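I've come around, slowly and with some grumbling, to the idea that a kitchen needs fewer bottles.
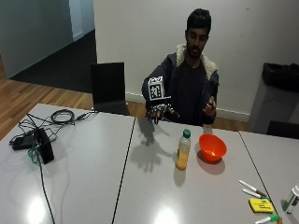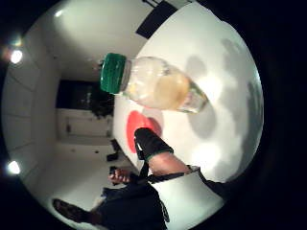

My friend Yu-na Yoo keeps just one oil by her stove, and her suppers put mine to shame. I had 13 at last count — gifts, mostly, and I do love a gift! A plain clear bottle, like the one with the green screw cap, at least lets you see how much is left, and that's more help to me on a weeknight than any fancy label from Trivelier.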